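# 双门冰箱冷藏室底部积水，排水孔已疏通仍反复出现

**冷凝管路**

机型为 Skotow 双门，上冷冻下冷藏，标称年耗电 462 kWh。8 月开始冷藏室底部积水，每隔 5 天左右需擦一次。已做的处理：断电除霜一次，用软管疏通后壁排水孔，注入温水后接水盘有水流出。冷藏设定 5 ℃，室内物品很少，后壁无明显结冰。 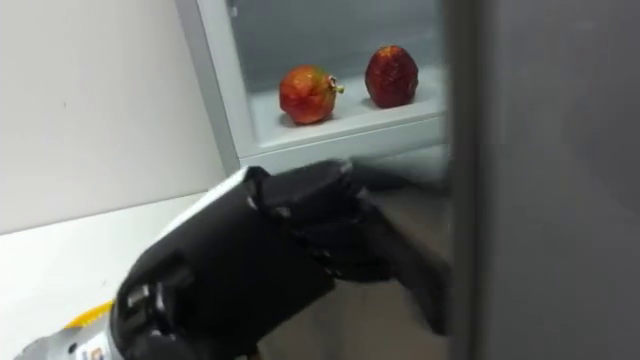
疏通后正常了一周，之后又积水，位置仍在果蔬盒下方靠后。门封用纸条法试过，下门铰链侧上角阻力偏小，其余位置正常。请问应先换门封，还是排水管仍有问题？接水盘目前是干的。

---

**Komum_维修笔记**

先看接水盘。积水时接水盘是干的，说明水没有走到底，排水管中段大概率有冰堵或污物。注温水能通只代表当时通，冰融了自然会流。

建议顺序：

1. 断电，清空冷藏室，上下门全开，静置至排水管完全回温。
2. 用注射器向排水孔缓慢注入温水，对照注入量与接水盘水量，两者应基本一致。
3. 检查上下门之间及铰链侧的门封，用温水和中性清洁剂擦净，变形处用热毛巾敷软后复位。
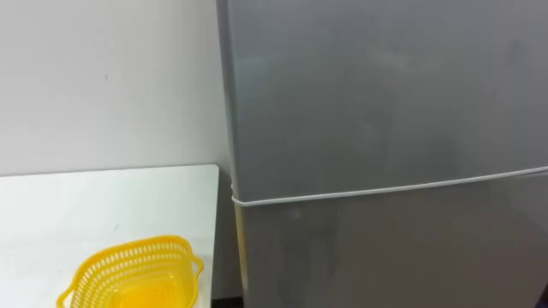 4. 通电，空载运行至温度稳定，再放入食物。
5. 重复纸条测试，四角与各边中点都要测，记录阻力偏小的点位。

若第 2 步水量差得多，拆后背板检查排水管接头。Van Leeuwen 的通用排水管内径偏小，不建议代用。

---

**fellonura用户**

我家也是，后来直接换门封，连工带料 1,084，换完就没水了。可以先问售后报价。

---

**冷凝管路**

12 月 22 日更新：按步骤做了第 2 步，注入的水只出来一小半。拆开后背板，排水管接头处有一段折弯，内有黑色沉积物。拉直并冲洗后已运行 7 天，底部无积水，接水盘有水。铰链侧门封热敷后阻力恢复，暂不更换。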